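Flarkus round bedroom bin, black

Posted by Maiara Amaral

I don't really believe in reviewing bins. It's a tub. Still, the shop page for the Flarkus promised it would "transform your guest room", and after 2 weeks of living with it I can report that the guest room is the same room with a bin in it.

Size first. It's fine for bottles and snack wrappers, if you empty it often. I wouldn't trust it with a family of four for a weekend. The round shape takes an ordinary black bag, though getting the bag to sit neatly over the rim took me 6 goes.
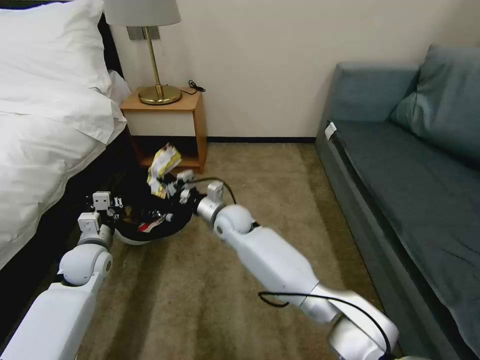
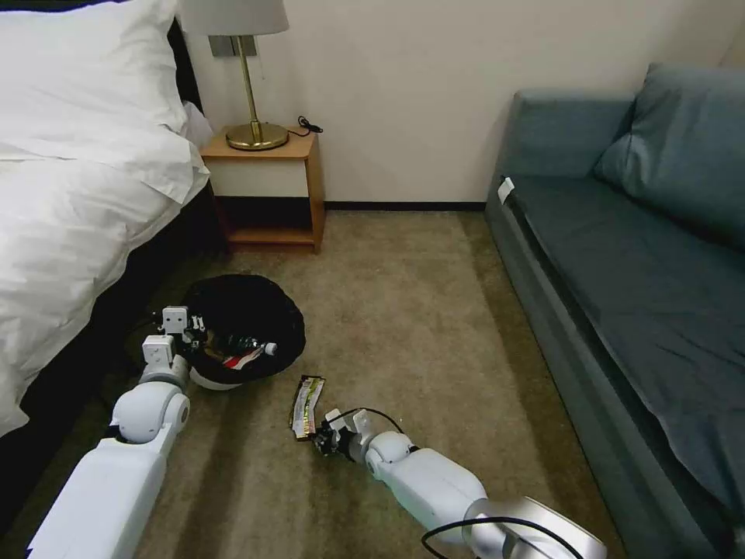 Looks

Plain, and I'm glad of it. Black doesn't fight with white bedding or a blue-grey sofa. Whether plain is worth paying extra for, I doubt. My old Huvow cost less and held just as much rubbish.

Would I buy it again?

Probably not at full price. Wait for a sale and get the bags elsewhere.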